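4. Setting the tyre pressure alarm

The Komside monitor comes with the alarm switched off. Set it before your first long drive, with the tyres cold and the vehicle on level ground.

4.1 Entering the base pressure

1. Turn the ignition on but leave the engine off.
2. Hold the left button until the display shows BASE.
3. Press the right button to move to the front axle. The figure flashes.
4. Enter the cold pressure given on the plate inside the driver's door.
5. Do the same for the rear axle. Many vans need a higher figure here, so check the plate again.
6. Press both buttons together to save. The unit beeps twice.

Note: if you leave the buttons alone for 40 seconds the unit goes back to the main screen and nothing is saved.

4.2 Setting the temperature limit

The limit is 78 degrees when the unit leaves the factory. Leave it there unless your tyre maker gives a lower figure. To change it, hold the right button until TEMP appears, then use the left button to step down.

4.3 Rough and gritty surfaces

Coarse tarmac and loose gravel can knock a valve cap sensor out of line. On roads of this kind, fit the rubber collars supplied in the small bag and check them by hand at each fuel stop.

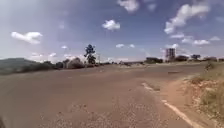
Facundo Mansilla wrote to us that his rear sensors kept dropping out until he fitted the collars, and that the manual he had then left them out altogether. They are now listed under parts, item 11. Older kits sold under the Harkari name use the same size.

Caution: do not tighten a sensor with pliers. Finger tight is enough – more will split the seal and let air out slowly.

4.4 If the alarm sounds

1. Slow down gently and pull over where it is safe.
2. Read the wheel position on the display.
3. Check that tyre with a hand gauge.
4. If the two readings differ, pair the sensor again (see section 6).

Do not let air out of a hot tyre to stop the alarm. Wait until it has cooled, then read it again.

Sensor batteries should be changed every 3000 hours of use.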